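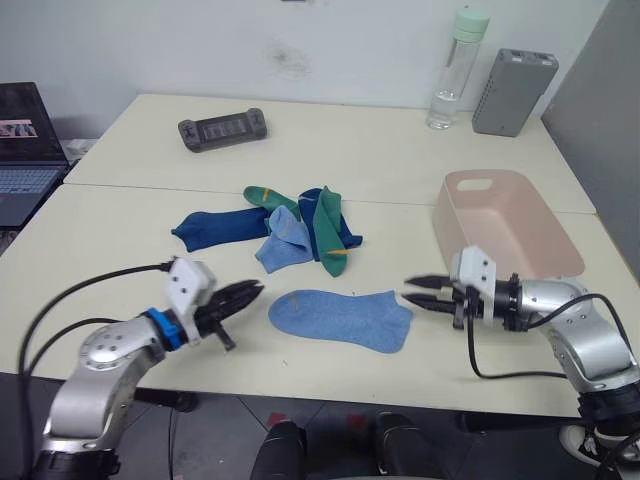 Sock table, both arms in over the front edge. Pink bin on the right.

Maintenance post, sorry, no big news. Been putting this off since July and the left arm finally forced it.

Quick recap for anyone new. Two arms, one table, socks go in the bin. I call the whole cell Plameo because that was the name on the crate the table came in. Runs most evenings, gets looked after when I remember.

So. Left gripper started closing late. Not much, but enough to pinch air where a cuff used to be. Spent two nights in the software, wrong place to look. It was the cable. The one off the top of the bracket was too tight when the arm reached across, and the plug was backing out a hair at a time. Rerouted it with a much wider loop, out to the left and down along the arm. Looks sloppy, works fine. 40 full reaches across the table afterwards and the plug stayed put.

While I was in there:

Bracket screws, both wrists. Two on the right were finger loose. Threadlocker on all of them now, the cheap Pasidlow stuff, no complaints yet.

Finger pads. Wiped with alcohol, left to dry. Lint builds up on them way faster than you'd think, green socks are the worst. I do this every 100 picks now. Used to be every 380 or whenever it started dropping things, wich was dumb.

Re-zeroed both arms. Left one was off at the elbow, right one was ok.

Then the wrist cameras. Lens wipe, check the angle, check that both fingers are in view when the gripper is open. That last one matters more than focus. If a finger drifts out of the picture the mount has slipped, stop and fix it before you run anything.

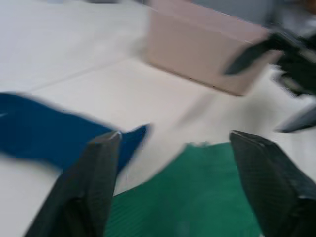 Wrist camera on the move, gripper open over green. Blurry but both fingers in view.

Blur is my next job. Shutter is still on auto and I want it fixed and short, which means more light over the table. Have a Lévesque lamp in a box somewhere, no clamp for it – will probably end up screwing it to the wall.

Also ordered new pads from Ovutier. The worn edge on a fingertip doesnt bother me much but I'd like a spare set in the drawer before it does. 13 days shipping, apparently.

Still to do: strain relief on the right arm cable, where it bends down near the table. Same problem waiting to happen. Zip tie and a bit of foam for now, proper clip when I get around to printing one.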